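Lurdes Correia has run the customer database at Brasbridge since July, when the company moved its sales records into Staltgate. The first job was duplicates. "We had 3106 contacts and 101 of them were the same people entered twice," she says. "Usually one with a phone number and one with an email."

She merged them by hand over 30 working days, in between her other work. The automatic merge kept the newer record every time, and the newer record was often the emptier one. 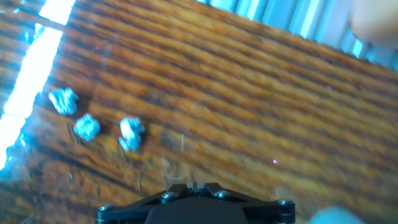

According to Wongsuwan, the sales team saw little difference at first and went on adding contacts without searching for them. Correia then made the email field required and set a warning when an address was already on file. "They complained for a week," she says. "Now they search."

She still checks new entries every Friday-type deadline, as she calls the end of a billing run, and finds 2 or 3 that need fixing. Old notes from Eltov, the previous system, have yet to be brought over. "Those are next," she says. "I haven't set a date."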